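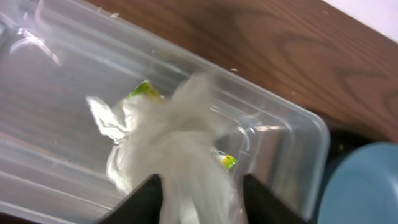 Sotano is sold as a packing helper for small shops, and the price on the offer sheet is 1055 euros for the arm, the gripper and the wrist camera. The software, called Paketti, costs 312 more for each year. I had the kit for nearly 78 hours of work in March.

Hard boxes are easy for it. Soft things are the real test, and a thin plastic bag is the worst of them, as it has no fixed shape and a clear bin shines under the lamp. Mahtab Safavi, who sells tea and spices at Judside, told me she had given up on an older arm for this reason. "It closed on air," she said.

With Sotano you can set the closing force in small steps — I liked this very much. The manual is less good. It speaks of bags on one page only, and I had to write to the dealer, Farahani, to learn where the setting is kept. They answered me on Monday before lunch.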